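Buying a robot arm: questions we get at Barnden

Do we need one at all?
Probably not this year. Most people who write to us want a demo, and a demo is cheap to borrow. Buy when you have a task you'd run every week.

What does the quote leave out?
Plenty. The Steinbach quote we saw in November had no mounting, no spare cables and no training. Add 11 hours of setup, and don't believe anyone who says three.

Do we have to buy real kitchen equipment for the test bench?
No. A white table, a toy oven, a colander and some toy fruit will keep an arm busy for a long while. Our whole set of props cost $200.
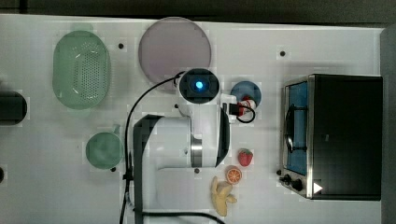

Will it pay for itself?
Ask the vendor to put that in writing. We did, and we're still waiting.

Is the service plan worth it?
At $908 a year, I'd want to know who picks up the phone. Get the response time in the contract, and check whether travel is extra.

Who do I contact?
Mirjana Omerović, equipment planning, Dostham office.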